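Features > Home & Habits > The Long Read

The Clear Table and Other Promises

By the Home Desk
October
394 shares | 16 comments

Somewhere in the last few years the tabletop stopped being furniture and became a moral test. I have a shelf of books that tell me so. They differ on method and on how stern to be about sentimental mugs, but they agree that a person whose table is bare at night will wake up calmer, eat better and answer letters. One of them, the Horstead guide, gives the nightly clearing a name, the Reset, and allots it 16 minutes. I have been doing the Reset for a month now, with a kitchen timer, and I would like to register some complaints.

The first is about the 16 minutes. Horstead never says where the number comes from. My table is small. On a good night I can clear it while the kettle boils, and on a bad one I can't clear it at all, because what's on it hasn't got anywhere to go. A timer doesn't help with that. The timer goes off, and I am still standing there holding a dead pen.

The second complaint is about the word "clutter," which all of these books use as if it were a substance, like dust. It suggests that what collects on a table is all one kind of thing and can be dealt with in one kind of way. Anybody who has picked up after a household knows better. What collects on a table is a plate, a pen, a bottle and a box of something from the pharmacy, and every one of those is a separate problem.

What the systems sell

There are three big names in this business at the moment, if you go by what gets pressed on you at the housewares store. Horstead is the strict one. Tidus is the cheerful one, with trays. Kaczmarczyk is the one people mention when they want you to know they have gone past trays.

The Tidus idea is that everything left out belongs to a zone, and that each zone gets a tray in its own color. You sweep the loose items into the right tray and carry the tray away. The starter set has five trays. I used it for two weeks, and what I got was five trays of loose items, neatly stacked in the hall closet, where I then had to go and look for the scissors. The table did look wonderful. I'll give them that. So does a table with a cloth thrown over everything.

Kaczmarczyk goes the other way and bans containers altogether. You handle each object once, and you don't put it down again until it is where it lives. I like this better as a principle. In practice it means walking the length of the house with one marker, coming back, and walking the length of the house with the next thing. The book says the walking is part of it. The book was plainly written by someone with a one-story house.

Horstead, as I said, has the timer. It also has a ledger, in which you are supposed to write down each item you put away, with a target of 400 a month. I quit the ledger after the first evening. If I want to keep accounts I have a checkbook.

Four kinds of stray

After the trays went back I tried simply paying attention to what was being left out, and I came up with a rough sorting of my own. I make no claims for it. It has no name and you can't buy it.

First come the things that are only passing through. A plate is the plain case. It has a cupboard, everyone in the house knows which one, and the only reason it's still on the table is that someone got up. These need no system whatever. They need someone to carry them six steps.

Next are the things that get parked on top of the first kind. This is the one that the books miss, and it's the one that does the damage. A plate left out is a flat surface with a rim, and people will set things on it: a sponge, a bottle cap, an eraser, half a cracker. Now the plate can't go to the sink until the eraser has gone to the drawer, and whoever came to get the plate decides it's somebody else's plate. I have watched one saucer hold up a whole table this way.

Then there are the things with two homes. Markers are the worst. Ours are supposed to live in a jar by the phone, but they are also supposed to live in the desk, and a thing with two homes will spend its life on the road between them. Bottles are like this too. An empty one might be trash, or recycling, or might be getting refilled for the car, and since it isn't marked, it stands there until someone makes a ruling.

Last are the things that nobody wants to be the one to throw out. Small cardboard boxes from the drugstore are my example. The box might be empty. It might have two tablets in it and the only copy of the instructions. Nobody opens it to check, and so it gets moved from the table to the counter and back for weeks, getting a little more crushed at the corners.

I don't think there is a tabletop in the country that doesn't have at least three of the four on it at any given time of day. A lavender plate with a little green block sitting on it, a marker, a small printed box lying flat, a red-capped bottle: that's the ordinary population, and it would be just as ordinary with the colors changed. 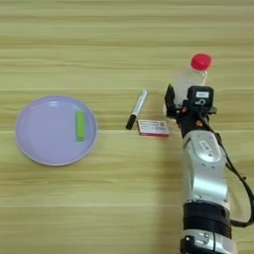 Where to start, if you must

All three systems tell you to start with the biggest item, for the quick reward. I think this is wrong, and I've tried it both ways. The biggest item is usually the plate, and the plate is usually holding something. Start with whatever is on the plate.

After that, take the tallest thing. Bottles make a table look busy out of all proportion to the room they take up, and they are the thing most likely to go over when you reach past them for something else. Get the bottle off and you can work with your sleeves down.

Then the plate, which is now free to go.

That leaves the small flat stuff, and the honest course with small flat stuff is to decide. Open the box. If it's empty, flatten it. Try the marker on the back of an envelope, and if it's dry, throw it out, along with the idea that it might come back if you store it upside down. A dried-out pen that's put away tidily is still going to be picked up by someone trying to take down a phone number.

The Gorer test

A neighboring company, Gorer, sells a lacquered bowl that is meant to sit in the middle of the table and catch whatever turns up. It costs more than I paid for the table. The leaflet calls it "a place for the in-between," and I admit I laughed, but I did borrow one for a few days to be fair to it.

It filled by supper. Keys, a battery, a marker (of course), a coupon that had already run out. By the second evening there was mail leaning against the outside of it. My guess is that any bowl would do the same, and that a plate left out by accident does it for free.

I gave the bowl back. The jar by the phone is gone too, and the markers all live in the desk now, to some grumbling from the people who liked the jar. The pharmacy boxes have a shelf. As for the Reset, I still clear the table most nights, usually while I'm waiting on the kettle, and the timer has gone back to being for eggs.

16 comments | Share this story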